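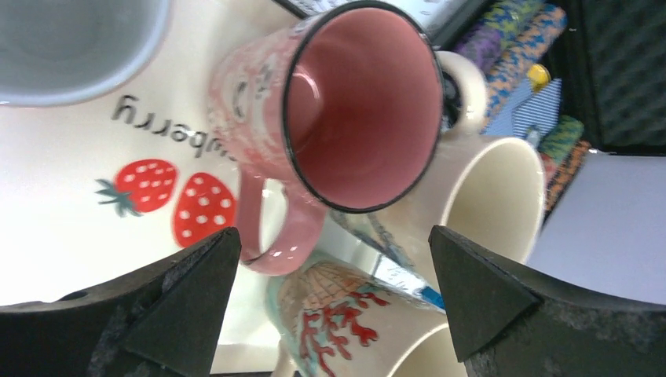
Mugs, before sorting. The pink one with the dark rim is staying.

Kylie Ashby · Bamcombe
Clearing the dresser this month. Every mug in the house is coming out and getting looked at properly. I said I'd do it in May and it is still May.

Kylie Ashby
The rule is simple. Chipped on the rim goes in the bin, chipped on the foot can hold pens. Anything I haven't drunk from since we moved goes to the sale table at Drutport.

Kylie Ashby
The strawberry plate underneath was my aunt's and isn't up for discussion. Declan Maihi has asked for it twice. No, Declan.

Kylie Ashby
Cream mugs are harder. They all hold the same amount of tea and I like them all the same. Keeping 2, I think – one for me and one for whoever turns up.

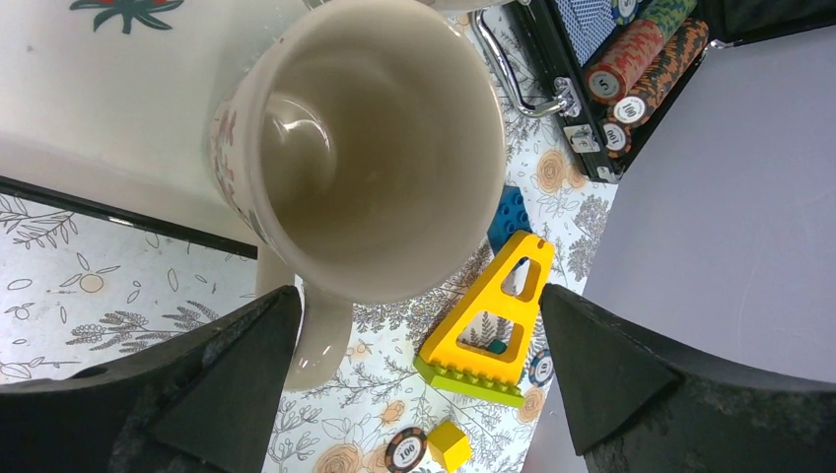 Last edited 15 May, 4:10 pm

Kylie Ashby
Big white one with the faded pink flowers. The pattern has had years of washing up and looks it. It's a good soup mug, so it stays by the cooker.

Kylie Ashby
The poker chips live in the same dresser, which is why the case is out on the rose tablecloth as well. I'm not sorting those. Cards stay in with the chips, blue backs, and the lid gets shut when Anahera Ormsby has had her go.

Kylie Ashby
For anyone asking about tea stains: bicarb on a damp cloth, leave it 15 minutes, rinse. Go gently over anything printed. I don't use bleach on mugs.

Kylie Ashby
Shelf paper next. If you have a box spare that will take mugs without them knocking together, I'm in after six – knock at the side door, the bell's still broken.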